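Two finger sets, one bag problem

2019-07-30

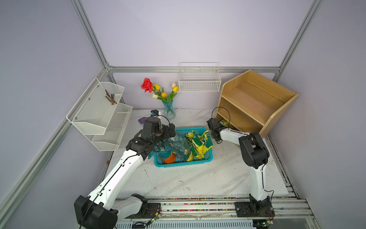 Left arm with the patterned bag over the basket, right arm at the bottom compartment of the shelf.

The cell has been set up for shelf-to-basket transfers since spring, and until this month I had only run it with the stock fingers. They do fine on boxes. Snack bags are another matter: the film slides, the contents shift, and the closing force that holds one bag crushes the next.

Preben Toft lent me a set of Soltent fingers with a softer pad, so I ran both sets through the same task. Pick a bag from the shelf with the right arm, put it in the basket, then pick it back out with the left. Same speed limits, same controller gains, same bags. I did 429 picks in total over 11 sessions and threw out the first session because I had the force threshold wrong.

Stock fingers: 23 drops after the first session. Most were at the basket, where the bag has to be pinched from above and there is no flat face to close on. The mesh sides are also a nuisance. A fingertip that comes down too close to the wall catches in the grid, and the arm trips its torque limit before the grasp is complete.

Soltent fingers: 2 drops, both from the shelf. The pads are thicker, which costs clearance in the lowest compartment. I had to drop the approach angle and slow the last part of the move. On the open side of the basket they were clearly better.

The camera was less of a success. I swapped the Hyvönen driver for the Kena one, expecting lower latency, and got it — along with a depth image that falls apart on shiny packaging. The fluted glass vase at the back of the table is worse still. The planner sees holes in it and is happy to route a forearm through them. I have put a fixed keep-out box around the vase and left it at that.

Vasanthi Pillai asked whether the rail mount adds any play at the gripper. I haven't measured it properly. The dial indicator is at Clarnside until September, so that test will have to wait.

Next change is a narrower pad on the right arm only, with everything else left alone.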